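セメロ織物加工 見学記録 タオルと布巾の仕上げ・畳み・梱包

6月に、業務用タオルと布巾を扱うセメロの仕上げ工場を見学した。受付は午前9時30分、終了は正午過ぎ。見学の定員は1回10名で、当日は定員どおりの参加があった。以下は現場で取ったメモを工程順に整理したものである。数値は特に断りのない限り、案内担当者の説明または配布資料による。

1. 施設の概要

建屋は平屋で、原反の受け入れ口が北側、出荷口が南側にある。布は北から南へ一方向に流れ、途中で戻る経路はない。床面には幅の異なる二種類の線が引かれており、太い線が台車の通路、細い線が仮置きの区画を示す。見学者は太い線の外側を歩く。

扱う品目は綿のタオル類と、綿または綿麻混の布巾類に大別される。いずれも飲食店、宿泊施設、理美容店向けで、一般小売はほとんどない。色は品目ごとに使い分けの目的があり、厨房では調理用と床用を色で区別する例が多いため、赤、青、黄の需要が安定しているという。紫や茶は理美容店向けの比率が高い。

登録されている品番は3,053。ただし同じ寸法で色のみ異なるものを別品番として数えているため、実際の規格の種類はこれよりかなり少ない。品番の前半が素材と寸法、後半が色を表す体系で、棚札にも同じ並びで印字されていた。

2. 受け入れと検反

原反は巻いた状態で搬入される。検反台は傾斜した乳白色の透過板で、下から照明を当てて織り傷、汚れ、糸の飛びを見る。台の速度は作業者が足元のペダルで調整する。傷が見つかると耳の部分に短い色糸を留め、裁断の際にその区間を避ける。

確認する項目は次のとおり。

・経糸、緯糸の切れ
・パイルの抜け、浮き
・油染み、異色糸の混入
・耳のつれ
・幅の過不足

幅は巻きの始め、中間、終わりの三か所で測る。規定から外れた反は、より小さい寸法の品目に回す。布巾は端切れからも取れるので、廃棄に至る量は少ないとのことだった。異色糸については、白より濃色のほうが発見が難しい。赤地に混じった橙色の糸は透過光では見えにくく、濃色のみ反射光でもう一度確認する手順になっている。

3. 裁断と縫製

長手方向の裁断は機械、幅方向の裁断は品目により機械と手作業を使い分ける。タオルは織りの段階でパイルのない帯が入っており、そこを切る。布巾には帯がないため、長さの計測で切断位置を決める。切断直後の布は張力が抜けて縮むので、裁断寸法は仕上がり寸法より長く設定されている。縮み代は素材ごとに異なり、綿麻混は綿より小さい。

縫製は四辺の三つ折り縫いが基本で、理美容店向けの一部だけが二辺縫いである。角の処理は折り返して二度縫う方式。角が厚くなると畳んだときに重なりが浮き、束の高さが揃わない。縫製工程の検査で角の厚みを見るのは、見た目よりも後工程の都合による。

針の管理も説明があった。折れた針は破片をすべて集め、台紙に貼って元の形になることを確認してから新しい針を受け取る。破片が揃わない場合は、その時間帯に縫った分を隔離し、検針機に二度通す。検針機は縫製室の出口にあり、通常品もすべてここを通る。

4. 洗いと乾燥

糊を落とすための洗いを一度行う。洗いは色系統ごとに分け、白、淡色、濃色の順に回す。赤は濃色の最後に置く。洗い上がりの色落ち試験は白布を当ててこする方法で、布に移った色を見本と比べて判定する。

乾燥はタンブラー式で、終了時に少し湿り気を残す設定だった。完全に乾かすと布巾の端が反り、畳みにくくなるためである。取り出した布はワゴンに移し、仕上げ室で休ませる。仕上げ室の湿度は入口脇の表示で確認できる。

5. 畳み

今回の見学の中心はこの工程である。畳みの規格書は全119項で、寸法別、納入先別に折り方が決められている。見学者用の抜粋を閲覧できたが、持ち帰りは不可であった。

基本の折りは二種類に分けられる。

(a) 二つ折りを繰り返す方式。布巾の大半。折り山が一方に集まるため、束にしたとき山側を揃えやすい。
(b) 三つ折りののち二つ折りにする方式。フェイスタオルの一部。縫い端が内側に隠れる。

作業の要点は折りそのものより、最初に布をどう置くかにあった。布を台に広げる際、手前の縫い端を台の縁と平行に合わせる。ここで傾くと、二回目の折りでずれが倍になって現れる。作業者は広げた直後に手の甲で中央から外へ一度だけならし、その後は触らない。何度もなでるとパイルの向きが乱れ、色の濃淡がまだらに見える。

台の表面は白に統一されている。濃色の布の縁を見やすくするためで、白い布を扱うときは灰色の敷板を載せる。台の高さは作業者ごとに変えられるが、見学時はほぼ同じ位置で使われていた。

白い台面に置いた赤の畳み布は輪郭が明瞭で、紫のタオルとの区別にも迷わない。壁は薄い灰紫色で、布の色を見る妨げになる強い色みがない。

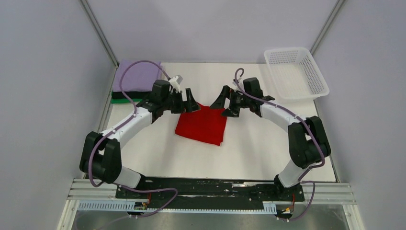
6. 束ねと梱包

畳んだ布は枚数をそろえて束にする。束は山側を同じ向きに重ね、中段で半数の向きを反転させる。反転は束の傾きを打ち消すためのもので、タオルでは必須、薄手の布巾では省略される。

帯紙はヤウの未晒し紙を使用。幅は二種類あり、厚手のタオルに広いほうを使う。糊付けではなく差し込み式で、現場で帯を外しても紙が破れない。納入先が帯紙を回収して再利用する例もあると聞いた。

外箱はカスターノの段ボール箱で、規格は三種類。布巾用の小箱は総重量が抑えられており、一人で棚に上げられる。箱詰めの順序は次のとおりであった。

1) 底に薄紙を敷く
2) 束を縦置きで並べ、帯紙の印字面を上に向ける
3) 隙間に余りが出た場合は束の向きを変え、詰め物は使わない
4) 薄紙をかぶせ、品番札を入れる
5) 封をして側面二か所に札を貼る

濃色と白を同じ箱に入れることはない。同系色の混載は注文があれば行うが、その場合も間に薄紙を一枚挟む。

7. 保管棚

出荷前の保管庫には265の棚区画がある。棚はセテルの中量棚で、段の高さは箱の規格に合わせて固定されている。区画は品番順ではなく出荷頻度順に割り当てられ、頻度の高いものほど出荷口に近い。割り当ては季節ごとに見直される。

遮光についても触れておく。保管庫の窓には紫外線を減らす膜が貼られており、赤と紫の箱はさらに窓から遠い列に置かれる。段ボールで覆われていても、持ち手の穴から入る光で束の一部だけが退色した例が過去にあり、それ以降の措置だという。

8. 見学者の体験区画

最後に、見学者が畳みを試す時間が20分ほど設けられた。用意されていたのは綿の布巾と小判のタオルで、各自が三枚ずつ畳み、透明の型板を当てて寸法を確認する。型板には許容範囲の線が二本刻まれている。

筆者の結果は、布巾が三枚とも範囲内、タオルは一枚目が外れた。外れた原因は最初の折りで縫い端の厚みを見込まなかったことで、折り山側に寄せる量をわずかに減らすと二枚目以降は収まった。家庭の台所で布巾を畳む場合にも、縫い端を揃えるのではなく折り山を揃えるという考え方はそのまま使える。引き出しに立てて収めるときは、山を上にしておけば一枚ずつ取り出しやすい。

9. 見学上の注意

・上履きは貸与されるが、寸法の大きいものは数が少ない。
・検反室と縫製室は撮影不可。
・仕上げ室は空調が弱く、6月でも暑い。上着は受付で預けられる。
・検針機の付近では腕時計と金属製の筆記具を外すよう求められる。
・規格書の閲覧時間は短いため、見たい品目を先に伝えておくとよい。
・直売はない。見本帳の郵送は受付で申し込む。

最寄りのバス停からは徒歩12分。帰路は上り坂になる。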